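Chapter 4
Sleep and the Tired Body

Barry Hartley slept 13 hours on his first Saturday off in June and woke up feeling worse. He had expected a refund. All that month he had been getting by on five hours a night, and he assumed the body kept books the way his bank did.

It keeps books, but the rules are stranger. Most adults need seven hours or more, and a long weekend in bed pays back only part of what a bad week takes out. 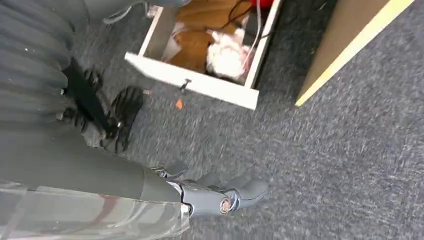

Caffeine muddies the picture further. A strong cup at four in the afternoon can still be at work by bedtime - a fact Hartley knew, and drank through anyway. We will return to him in Section 4.3, where he buys a special pillow. First, we need to look at what the brain does during an ordinary night.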